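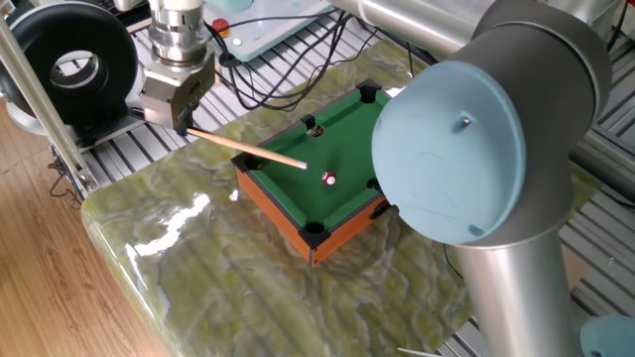
Felt notes, second batch of wool cloth

2/22/25, Onwood workshop

Today I continued with the cloth samples for the card table of the Lenevura order. The customer wants a green playing surface, glued on a flat panel, without visible seam and without bubbles. Last time I used the contact glue and the result was poor. The cloth moved under my hand for one moment, then it did not move any more, and I had a wrinkle which I could not take out. So today only water-based glues, and hide glue for comparison.

Samples

I cut strips from the two rolls we have. Roll A is the pressed felt from Orellana, pure wool, quite thick. Roll B is the woven cloth, with a short nap on one side only. Please mark the nap direction with chalk on the back before cutting. I forgot it on two strips and had to find the direction again with my fingers, and for one of them I am still not sure.

All strips were weighed dry and measured at 104 mm wide. The length is not important for this test, but I kept them all the same so that they fit on the offcuts of poplar board.

Shrinkage

This was my main question. When the water from the glue goes into the wool, the cloth grows a little, and when it dries it pulls back. On a small panel you do not notice it. On the real panel, which is 417 mm on the short side and more than double on the long side, I am afraid to see a gap along the border.

I wetted one loose strip of each roll with a sponge and let it dry flat on the glass. Roll A came back to 102 mm. Roll B came back to 104 mm, so no change that I can measure with the steel ruler. The pressed felt has also a slightly wavy edge now. I ironed it through a cotton cloth and it became better, but it is not like before.

Glue tests

White glue, thin coat with the foam roller, waited until it was tacky. Good on roll B. On roll A the glue came up in two places where I pressed too strongly with the wood block, and the stain is hard and shiny. It does not brush out.

Wheat paste, made yesterday, kept in the cold. Very easy to position the cloth, I could lift it and lay it again several times. Drying is slow. After four hours the middle was still cool to the touch. I will look tomorrow morning before I say something about it.

Hide glue, 124 g of water for the small pot, cooked in the double boiler. Sharada Suvarna told me to warm the board first with the heat gun and she was right, without this the glue became jelly before I could lay the cloth. With the warm board I had enough time for a short strip. For the full panel I would need two people, I think, or to work from the center with a warm iron on top. The bond is very strong. I pulled a corner and the felt itself opened before the glue.

Iron-on film: not tested, the roll from Kirurwood did not arrive.

Cutting the border

The cloth must finish in a groove beside the wood frame. I tried three ways: scissors, the round knife, and a new scalpel blade along the steel ruler. The scalpel is the cleanest if the cloth is already glued and fully dry. When it is even a little damp the fibers go with the blade and the line becomes hairy. Change the blade often. I used 7 blades today, which seems a lot, but the poplar is soft and I was cutting too deep in it.

With the round knife the line is straight but I cannot finish the inside corners, so a small rest remains there and it must be done by hand anyway.

Color

Roll B is a bit more yellow than roll A when I hold both near the window. Under the lamp of the bench I see almost no difference. The customer has approved the color of roll A in May of last year, so if we go to roll B we must send a new sample before cutting anything. I wrote this also on the order sheet.

To do

– check the wheat paste strips, take one off slowly and look at the back
– repeat white glue on roll B with less pressure, use the rubber roller and leave the block away
– ask Kirurwood about the film
– larger test panel with hide glue, when Sharada has one free hour
– lint: both rolls lose a lot of it, vacuum the bench before any varnish work is started next to it

The strips are in the flat drawer, each with a number in pencil on the wood side. Please do not put anything heavy on them until they are dry.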